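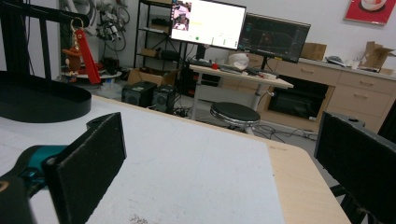
# Gurham Food Weekend returns in May with two full days of eating

October 25, 2026

The Gurham Food Weekend is coming back next May, and it's bigger than ever! Last time 3015 people came through the gates, and many of them asked for more hot food and more seats. They'll get both.

Visitors can try dishes from 12 kitchens, among them Colombian cook Eliécer Mosquera, whose coconut rice sold out early on both days, and the Ní Mhurchú bakery with its brown soda bread. Pumby will be pouring apple juice and cider in the yard.

"I've been eating my way through the menus all month and I can't wait to share them," said organiser Dymphna Coughlan. "The chowder alone is worth the trip."

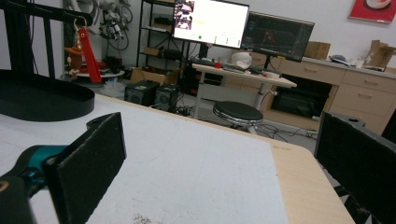 ## Cookery classes and tickets

Darragh Dolan and Fergal Noonan will lead four hands-on classes, two of them for children (aprons provided). Places are booked separately from entry.

Tickets go on sale after Christmas. Stallholder enquiries to Peadar Heffernan at the festival office, Gurham.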